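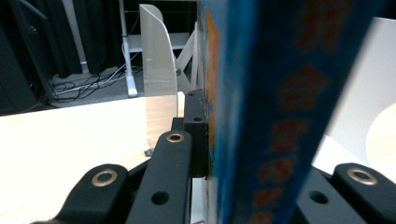
Tips for sharing your bench with a gripper

I've packed parcels for Greltdale in Edbridge for longer than I'd like to admit, and since January a fair bit of my day has been spent showing a machine how to do what I do. We use a hand-held gripper for it. You squeeze, the two black fingers close on the box, you lift it and put it where it belongs, and then you do it again. And again! The arms at the far end of the unit learn from what we record and do the dull picks overnight.

People keep asking me how to get on with it, so I've written down what works for me. Most of it is ordinary bench sense.

Before you start

Clear the table properly. I mean tape gun, mug, pens, the lot. I leave out the box I'm handling and whatever is meant to be standing round it, and everything else goes on the trolley behind me. I used to push things to one side with my elbow and then spend the morning fishing labels out from under the tool.

Look at the floor as well as the table. There are cables looping all over the carpet between our stands, black ones and white ones in one big tangle, and I check where they are before I pick anything up. If you can get them run along the wall at your place, do. If you can't, agree a way in and a way out and stick to it (ours is on the left, and yes, people still come in on the right).

Have a look at the finger joints. Ours have brass-coloured rings at the pivots and they pick up fluff from cardboard like you wouldn't believe. A dry paintbrush, the cheap sort for watercolours, gets it out. Don't spray anything on them unless whoever looks after the tool has told you to.

Holding a box

Thin upright boxes are the fiddly ones. Go in square, with one finger on each side, and let both touch before you squeeze. If one side gets there first it shoves the box along the table and you end up chasing it.

Squeeze less than you think! My first afternoon I dented so many cartons that we had to put them through as seconds. A box only needs enough grip to stay put while it's in the air. If the sides are bowing in, ease off.

Keep your elbow low and close to your body. It feels silly, like carrying a tray in a lift, but your shoulder will thank you by teatime. Swap hands halfway through if your setup allows it. Ours does, though my left-handed goes are a bit wobbly and I'm told wobbly is fine as long as the box gets there.

Glossy sleeves slide. I warm up on plain card and move on to the shiny ones once I've got my eye in.

If you drop one, leave it a second. Stop the recording, pick the box up by hand, start again. I used to lunge for it with the gripper still going and made a right mess of the take.

Pacing yourself

I do 50 lifts and then have a proper break. A proper break means sitting down with a drink, and answering emails doesn't count. We tried longer stretches in the early weeks and everybody's wrists were complaining, so we asked for the shorter sets and got them. Ask early. It's much easier to change the routine before it has become The Routine.

Mix the jobs up over the day. I have a go on the gripper first thing, then returns, then a bit more gripper after dinner. A whole day of one thing is exactly what the machine was brought in to take off us, so it seemed daft to be handed it straight back in another shape.

Don't race. The Dollum software we use puts a running count in the corner of the screen and I stuck a bit of masking tape over it. My record was 432 in a shift and I was no use to anyone at home that evening. Slow and tidy takes get kept, and rushed ones get thrown out at the end of the week, so you've done them for nothing.

Working next to the arms

They go quiet between jobs. Quiet doesn't mean off. Look at the light on the post and go by that, every time, even if you're only reaching in for a dropped label.

Tie your lanyard up or tuck it in your shirt. Same with hoodie strings.

Write down what goes wrong, in plain words, with the time next to it. We've got a school exercise book on a string. "Ten past four, picked up two sleeves stuck together" is far more use to the Nnaji engineers than "playing up again". I'm guilty of the second sort, especially near home time.

Save your odd boxes. Crushed corners, torn flaps, labels on upside down, the ones the supplier taped badly. I keep a crate of them under the bench and feed them in a few at a time, as the arms only ever saw perfect boxes to begin with and got in a terrible flap over real ones.

The bit about jobs

I was worried, I'll admit it, and some days I still am. The night picks used to be a shift with people on it and now it's mainly the arms, with two of us keeping an eye out. Those who were on nights moved to days, which suited a couple of them very well and cost the others their night money. If something like this is coming to your place, these are the questions I'd get in first:

What happens to shift pay, and for how long?

Is showing the machine counted as skilled work, and is it on your grade sheet? Ours wasn't until we pushed.

Who can stop the arms, and will anyone grumble if they do?

What are the recordings used for, and can they be used to judge how fast you work?

Get the answers in writing. A friendly chat by the kettle is lovely but you'll want something you can find again.

On the good side, my back is better. The heavy bottom shelf is the arms' problem now and I haven't had to crawl under the racking since spring. I also know more about my own job than I did. Until I had to do it slowly with a pair of metal fingers I'd never noticed that I turn every box a little before I set it down, so the label faces the scanner. Years of doing that and I couldn't have told you.

Packing up at the end

Open the fingers before you put the tool away, so nothing is left squeezed shut overnight. Brush it down and rest it flat on its cloth. Coil any loose lead in big easy loops, and please don't wrap it round the handle, as I've seen two go that way. Put the odd boxes back in their crate, peel your tape off the table, and write up the exercise book before your coat's on.

Next time I'll do bench heights, as I've had several people ask and mine is currently propped up on four offcuts of decking.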